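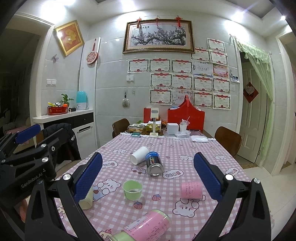 Humbridge table cover, rectangular, printed gingham

The Humbridge is a table cover for rectangular dining tables. The ground is a pink-and-white gingham check, overprinted with cartoon animals, strawberries, a pink car and cloud-shaped labels reading "YEAH". It is supplied by Humine as a single piece, ready to lay.

Material and finish
Woven polyester base cloth with a wipe-clean coating on the upper face. The underside is uncoated and has a light nap to reduce slip on varnished or painted tops. Edges are folded once and stitched. The print lies under the coating and is not affected by normal wiping.

Sizes
The cover is cut to three lengths, for tables seating 4, 6 and 8. All lengths share the same width. Measure the top and add the drop you want on each side before ordering. Covers cut to a special length can be ordered through our Duvorton counter but cannot be returned.

Pattern
The check runs parallel to the long edge. Motifs face in several directions. The position of any one motif varies from piece to piece, as the cloth is cut from a continuous roll. If two covers are to be laid end to end, order them together and state this in the notes field – they will then be cut from the same roll, although the motifs may not meet at the join.

Use
Suitable for meals, craft work and general household use indoors. Paper and plastic cups, drinks cans and cold dishes may be placed directly on the cover. Use a mat under pans, teapots and anything taken straight from the oven. Cups lying on their side can leave a ring of drink under the rim, so lift them when wiping. Do not cut on the surface.

Cleaning
Wipe with a damp cloth and a little washing-up liquid. Tea, coffee and fruit juice should be removed the same day. Printed receipts and newspaper left on a wet cover may transfer ink to the coating, and this is not covered by the guarantee. For a full wash, use a gentle cycle at 30 degrees with no fabric softener. Do not tumble dry, bleach or dry clean. Iron on the underside only, on the lowest setting.

Storage
Roll the cover with the print outwards. Fold marks from the packet normally drop out after a day or two on the table.

Delivery and returns
Stock lengths may be returned unused within 60 days in the original packet. Carriage on returns is paid by the buyer unless the item is faulty.

Trade orders
Nurhan Kurtuluş, Humine, Duvorton counter. Please give the length and number of pieces required.

Page revised 2022-08-13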